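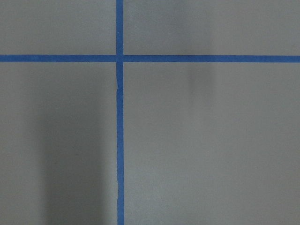

4. Checking the grid registration

Starketti's release notes say Malik 2 registers the cell grid "automatically". Treat that as a starting guess. The line finder assumes straight, unbroken tape, and hand-laid tape seldom is.

1. Home the arm and open the Grid tab.
2. Move the wrist camera over a crossing and press Detect.
3. Compare the overlay with the tape by eye. The confidence score is no help – ours read high on a fit that was plainly skewed.
4. If a shadow edge has been taken for a line, raise the Edge Threshold to 39 and repeat.

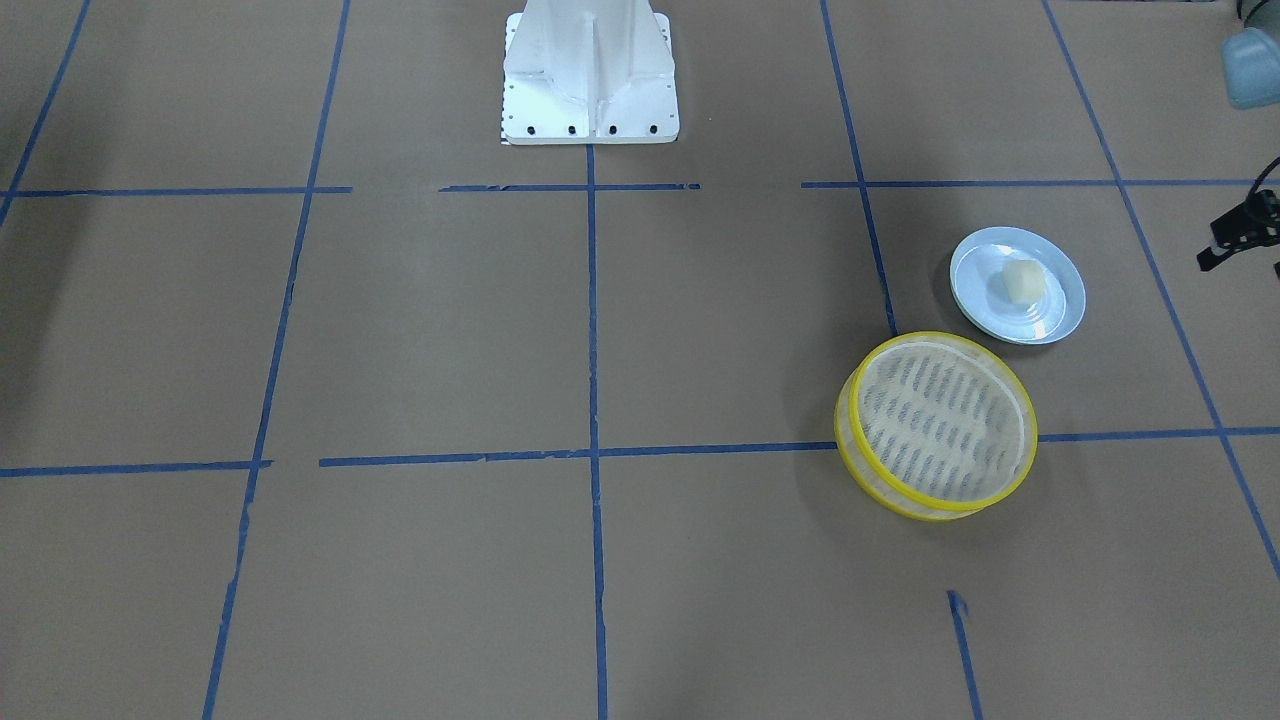
5. Switch to the fixed camera and load the steamer task. Check that the plate and the steamer each get their own outline. Where two objects sit close together, the default settings tend to merge them.
6. Save the map before closing the tab.

Note: An object lying across a tape line may be assigned to either cell. Set the cell by hand.

Caution: Do not run the planner on an unsaved map. It loads the last good one and gives no warning (fault 318, still open).

Section checked by Carmela Fontana, 24 February 2019.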